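Filed under: Diary / Home & Kitchen

July 7, 2018

Too warm to do anything sensible today, so of course I decided it was the day for sorting out the drinks. Sylvie Fraser is coming over with her lot this evening and I'd promised her a proper cold drink this time, after the business in May when all I could offer was tap water and half a carton of something with pulp in it. (She has mentioned it twice since. Three times if you count the birthday card.)

Cans in the white basket, then. Fanta, Monster, a few green ones, all sorts.
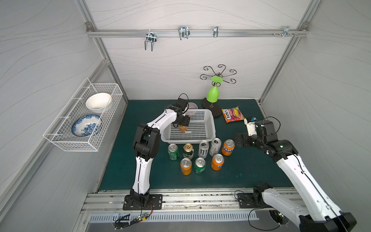
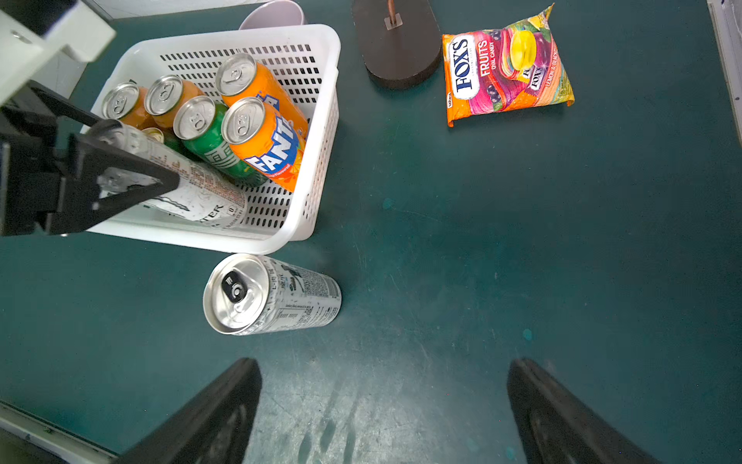
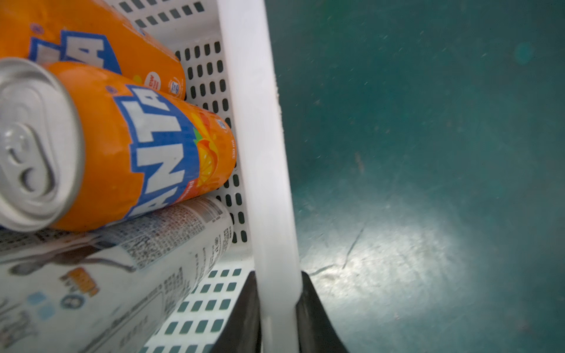
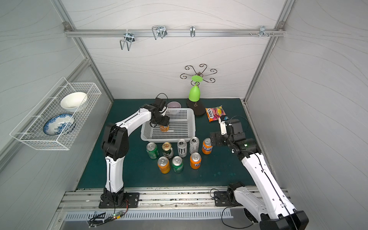 I do love that basket. I got it from Gruditz when they were clearing out the old kitchen range, and I very nearly put it back because I couldn't think what I'd use it for! It's had potatoes in it, and gloves, and for one whole winter it was where the post went to be ignored. But for cans it's brilliant, because you can just lift the lot out of the fridge and plonk it on the garden table and people help themselves. No more standing there with the door open while somebody's cousin makes up his mind.

The question is always standing up or lying down. Standing up looks smarter and you can see what's what, but lying down you can pile them, and then the one you want is at the bottom and they all go rolling when you pull it out. I've gone back and forth on this for years. Mum was a stander-upper, very firm about it, labels to the front. I start off like her and end up shoving them in any old how by the time the doorbell goes.

Fanta goes first, it always does. The children get to it before anyone's got their shoes off. I'm not keen on them having the Monster, so that's strictly for the grown-ups, and really it's only for Sylvie's brother, who has been on nights at Dalcombe for 18 months and looks it, poor love. I shall hide one for him behind the milk.

Popped down to Somard after lunch for ice and paper cups. They had cups in packs of 30 or packs of 4, nothing in between, who on earth buys 4 paper cups? Got the big one. Forgot the ice! Went back for the ice and came home with ice and a melon, and now there's no room in the fridge for the melon, so it's sitting in the bathroom sink in cold water like a visiting dignitary.

Still to do: find the decent tablecloth, ring McKinnon about the gate (still sticking, still squeaking, he did say he'd come over the weekend the last time we spoke), and wipe down the garden chairs, which the pigeons have had the use of all week. I might do the chairs now while there's a bit of shade on that side. Or I might have a sit down first and do them at five.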